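Recording pour demos by remote control in the simulator

I've been teaching a simulated arm to pour milk for a few months now, and enough people have asked how I record the demos that I'm finally writing it up. 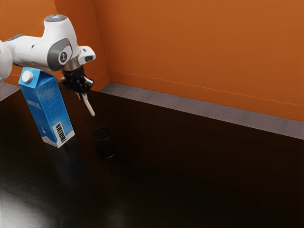 Gripper open space over the cup, carton still on the table.

I'm going to assume you've already got Rultelon installed and an arm that moves when you tell it to. If yours falls through the floor when you hit play (mine did for an entire evening), go and sort that out first, then come back. I use a cheap handheld controller plugged in over USB, but a 3D mouse works too. I wouldn't bother with the keyboard. You can do it, but your demos will be all right angles and the robot will learn to move like a forklift.

Keep the table simple

My set has a milk carton and a small black cup, and that's it. I started out with a tray, a bowl and a spoon as well, and all I learned was how many ways there are to knock over a spoon. Add your clutter later, once the plain version works.

Pick your colours with some thought, by the way. A black cup on a very dark table is hard to make out, and I squinted at that rim for ages before I worked out that I could move the viewing light. I've left it dark on purpose because I want the policy to cope with it, but if this is your first go, give yourself a white cup!

Set your speed

Open the teleop panel and drag the hand speed down to 40 percent. It'll feel painfully slow. Leave it there. Everybody wants to crank it up after the first few tries, and then the fingers clip the carton and you've got milk (well, pretend milk) on the pretend floor.

Set the recording rate to 50 frames a second as well. The default is lower and the tilt comes out jerky on playback.

Recording a demo

1. Reset the scene and wait for everything to settle. The carton wobbles a tiny bit when it spawns.

2. Press record, then count to two before you touch the controller. You'll want that still bit at the start when you're trimming.

3. Bring the open gripper across and line it up with the sides of the carton. I swing the camera around to look from the front first, then from the side. From one angle you just can't judge depth, and the fingers can look like they're right over something when they're well behind it.

4. Lower, close, and stop squeezing as soon as the force bar goes green.

5. Lift straight up, a bit higher than you think you need, and move over to the cup.

6. Tilt slowly using only the wrist. If you catch yourself moving the whole arm to pour, bin that one and start over.

7. Tilt back, put the carton down near where you found it, open up and back away. Stop recording.

If you fumble and recover, keep it! My friend Maiara Queiroz talked me into this one. She'd been deleting every take that wasn't perfect, and her robot had no clue what to do when it was a couple of centimetres off. A bad grasp that you fix calmly is a great demo. A bad grasp where you panic and fling the carton at the wall is not.

Move things between takes

I do three takes with the objects in one spot, then nudge the carton and the cup somewhere new. Turn the carton a little too, so the barcode side isn't always facing the same way. My early batch had it in the same position every time, and the trained policy reached for that exact patch of table no matter where the carton was. Pretty funny to watch, but a whole weekend gone.

Saving and checking

Name your files with the layout first and the take number second. I've got 2767 takes on the drive now and the early ones are called things like "good one" and "good one new", so please learn from me there.

Play back every take at double speed before you close the program. You're looking for long pauses where you scratched your nose, and for any spot where the carton slides through a finger. Trim the pauses, toss the sliders.

Next time I'll go through training on these, including the batch size setting that kept crashing my graphics card.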